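第三章 设备从哪里来:双臂工作站的选型、预算与采购计划

本章要点
一、从任务清单反推设备清单
二、一套双臂工作站的完整成本构成
三、询价、比价与样机试用
四、交货周期与资金安排
五、易耗件、备件与折旧
六、课程项目:为一间小型实验室编制采购计划

学习本章之前,请先复习第二章关于自由度、负载和工作半径的内容。本章会反复用到这三个概念,不过这一次它们要和金额、日期写在同一张表里。

3.1 引言:预算表也是设计图

很多同学第一次翻到这一章会有点失望:前两章刚刚讲完机械臂怎么动,正在兴头上,怎么突然开始算账了?请先别急着跳过去。编写组的几位教师都有同样的体会,自己对机器人系统理解最快的那一段时间,恰恰是第一次独立做采购计划的时候。为了填满一张预算表,你必须弄清楚每一个零件为什么在那里、没有它行不行、换成便宜一档的会损失什么。这样的问题问上一遍,整个系统就在脑子里搭起来了,而且搭得非常结实!

本章贯穿始终的案例,是一间教学实验室的双臂桌面工作站。实验室的研究方向是日常物品的整理与收纳:把桌上的东西抓起来,放进箱子、插回支架、按次序排好。听上去很简单,做起来却极有意思,因为日常物品没有一件是为机器人设计的。它们有圆有扁,有的光滑有的粗糙,有的带底座,有的一碰就滚。设备选得合适,学生一个学期能做出许多漂亮的实验;设备选得不合适,大半个学期就耗在拧螺丝和等快递上了。

案例中的实验室向三家供应商询过价,分别是Ferko、Drovavov和Dankwa,工作站的控制与记录软件则选用了Skirnetti。后面各节会陆续给出报价单的结构、比价的方法和最后的取舍过程。各家报价的具体金额放在随书练习册里,正文只讨论方法,这样即使几年后价格变了,本章的思路仍然可以照用。

3.2 从任务出发,别从目录出发

供应商的产品目录印得很精美,参数一栏一栏排得整整齐齐,很容易让人看着看着就心动:负载再大一点,臂展再长一点,重复定位精度再高一点。这种心情编写组完全理解(我们每个人的抽屉里都有几本翻卷了边的目录)。可是采购计划的第一页应该写任务,写清楚这套设备在今后两年里要做什么。

案例实验室的任务说明是这样写的:

“两只机械臂并排安装在桌子前沿,共用一个工作区。操作对象为手持麦克风、麦克风支架、小型三脚架、硬壳收纳箱等音频类小物件。典型任务包括抓取、换手、插放、装箱。每组学生连续使用设备不超过2小时。”

请注意这段话里没有出现任何型号,但它已经替我们回答了一大半问题。物件是手持的小东西,所以不需要很大的负载;两臂共用工作区,所以要认真核对各自的活动范围和相互避让;涉及插放和装箱,所以夹爪的开合行程和指尖形状比臂本身的最高速度更值得花钱;学生轮流使用,所以设备要经得起磕碰,坏了要换得快。
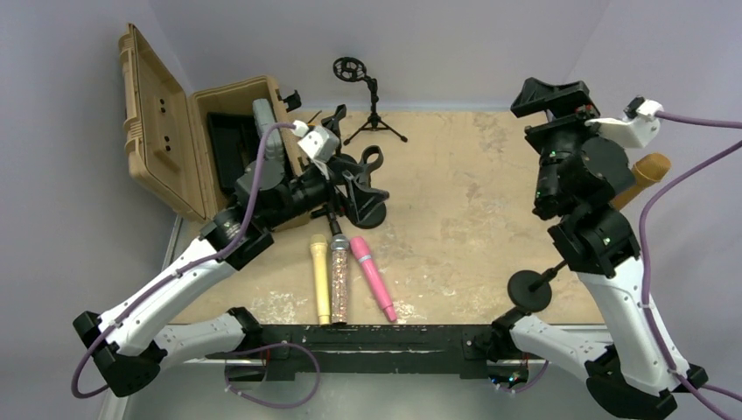 把任务逐条拆开之后,就可以画出“任务—能力—部件”对照表。左边一列写任务,中间一列写完成任务所需要的能力,右边一列写提供这种能力的部件。例如“把麦克风放进收纳箱”这一条,中间一列会出现“越过箱沿”“在箱内松开夹爪而不碰到箱壁”“判断箱内是否已有物品”,右边一列随之出现臂长、腕部结构、夹爪外形和相机位置。一条任务往往牵出四五个部件,而同一个部件又会被好几条任务同时需要。凡是在右边一列反复出现的部件,就是预算应当优先保证的地方。

反过来,如果某个部件在右边一列从头到尾没有出现过,却躺在供应商给的“推荐配置”里,就应该打个电话问一问。这一步常常能省下相当可观的一笔钱,省下来的钱正好可以多买一副夹爪。

3.3 看得见的钱和看不见的钱

初学者做的预算表,通常只有三行:机械臂、夹爪、电脑。这三行当然重要,可是一套工作站要真正开起来,需要花钱的地方远不止这些。案例实验室最终的预算表共有24行,分成以下几类。

主体设备。两只机械臂及其控制器、电源。询价时务必问清控制器是否包含在臂的单价内,各家的习惯很不一样。Ferko的报价把臂和控制器写成一项,Drovavov则分开报,如果只比较“机械臂”那一行的数字,就会得出完全错误的结论。

末端执行器。夹爪、指尖、腕部安装件。指尖属于易损件,应按备件思路购买。腕部若要加装相机,还需要转接支架;支架单价不高,却最容易被忘掉,到货那天才发现相机没有地方固定,是采购中的经典场面。

感知设备。腕部相机、工作区相机、镜头、补光。相机的数量要和电脑接口的数量、带宽一起核算。

线缆与走线。这一项值得单独成类。腕部的线缆要跟着关节一起弯折、扭转,长度太短会扯,太长会挂到桌上的东西。建议按最大伸展姿态量取长度后再留出余量,并且每种规格至少备一根。

台面与安装结构。桌子、横梁、围板、紧固件。机械臂运动时的反作用力全部由安装结构承受,横梁刚度不足,再好的臂也会晃。围板的颜色应当均匀、不反光,便于视觉算法区分物体与背景。

操作对象。没错,实验用的物品也要列进预算!做整理任务,就得有东西可整理。同一类物品宜选购颜色、粗细、表面质感不同的几种,让学生体会到“会抓这一支”和“会抓这一类”之间的差距。这部分花费极少,教学效果却好得惊人,编写组强烈建议不要在这里节省。

软件与授权。Skirnetti按工作站授权,案例实验室只需购买一份。若软件按机械臂数量或用户数量收费,双臂工作站的费用就可能翻倍,签约前一定要读清楚计费单位。

安装、培训与运输。包括上门调试、首次培训、运费与保险。

不可预见费。按总额的7%计提。这个比例在学校类项目中不算高,但案例实验室已有部分工具和台面可以沿用,风险相对可控。

把这张表做完,你会发现机械臂本身占总额的比重比想象中小得多。这是本章第一个让人兴奋的发现:原来系统是由这么多不起眼的部分撑起来的,而其中每一个部分,都留着可以动脑筋的余地。

3.4 时间也是一种预算

钱够了,不等于设备就能按时用上。案例实验室计划在11月开课,最早的实验安排在开课后的第一周。如果只看主体设备,Dankwa承诺的交货期大约30天,时间相当宽裕;可是把运输、验收、安装、标定和教师试讲依次排进去之后,日历一下子就满了。

倒排计划是处理这类问题最好用的工具。做法是从第一次上课那天往回写:课前要留出教师完整试做一遍的时间,试做之前设备必须完成标定,标定之前安装结构必须固定完毕,固定之前台面必须到位……一路写回去,写到最前面的那一行,就是最晚下单日。请注意,最晚下单日由最慢的那条链决定。案例中拖住进度的是定制横梁,它要先出图、再确认、再加工,而机械臂早早到货,只能在箱子里等着。

由此可以得到一条很实用的经验:凡是需要定制的东西,无论多便宜,都要最先启动。标准件可以晚一点订,定制件晚一天,整张计划就晚一天。

付款节点也应当写进同一张时间表。常见的安排是下单时付一部分,验收后付清余款。学校的经费往往有使用期限,验收如果拖过期限,余款就会遇到麻烦。把付款日期和到货日期画在同一条时间轴上,冲突一眼就能看出来,趁早和财务部门沟通,多半都能解决。

3.5 样机试用:带上你自己的东西

只要条件允许,请一定争取试用样机。供应商演示时使用的物品,通常是他们最有把握的那几样,动作流畅得让人想鼓掌。鼓完掌之后,请从包里拿出你自己的物品。

试用清单建议包括:最细的一件、最滑的一件、最容易滚动的一件、带圆盘底座的一件,以及一个需要从上方伸入的容器。每件物品都换几种摆放角度,分别记录能否夹住、夹住后是否转动、松开时是否粘滞。双臂设备还应当试一试两只夹爪在工作区中部相互靠近时的情形,看操作软件怎样提示、怎样停下。

试用记录表应由两名同学共同填写,一人操作,一人记录,中途交换。写的时候尽量用可以复核的语句,例如“横放时夹住柄部中段,抬起后向头部一侧下坠”,少用“手感不错”这样的话。几天之后坐下来比较三家设备,前一种记录仍然有用,后一种就只剩下模糊的好感了。

3.6 本章学习安排

3.7节讲解报价单的阅读方法,并给出三家供应商报价结构的逐项对照。3.8节讨论备件策略,说明哪些零件该多买、哪些零件坏了再订也来得及。3.9节介绍折旧与更新,回答“这套设备用几年合适”这个大家都关心的问题。3.10节是课程项目,要求以小组为单位,为一间面积有限、经费有限但好奇心无限的实验室编制完整的采购计划。

开始阅读之前,请各小组先完成下面的准备工作,并把结果带到课堂上。

课前准备
1. 选定一类日常物品作为操作对象,写出一段不出现任何型号的任务说明,篇幅控制在半页以内。
2. 根据任务说明绘制“任务—能力—部件”对照表,圈出右边一列中出现次数最多的部件。
3. 参照3.3节的分类,列出预算表的全部行目,暂时不填金额。与另一组交换,互相补充对方遗漏的行目。
4. 从开课日期倒排,写出你们认为最慢的一条链,并注明其中哪些环节需要定制。

关键术语
任务说明 末端执行器 推荐配置 不可预见费 倒排计划 最晚下单日 计费单位 样机试用

3.7 读懂一份报价单

先从最上面那一行看起。报价单的抬头除了公司名称,还应写明报价有效期、币种、是否含税、是否含运费。这四项只要有一项不同,下面的数字就不能直接相比。请取出练习册中Ferko的报价单,用铅笔把这四项圈出来,再对照Drovavov和Dankwa的报价单,把缺少的项目记在页边,留作询价时的第一批问题。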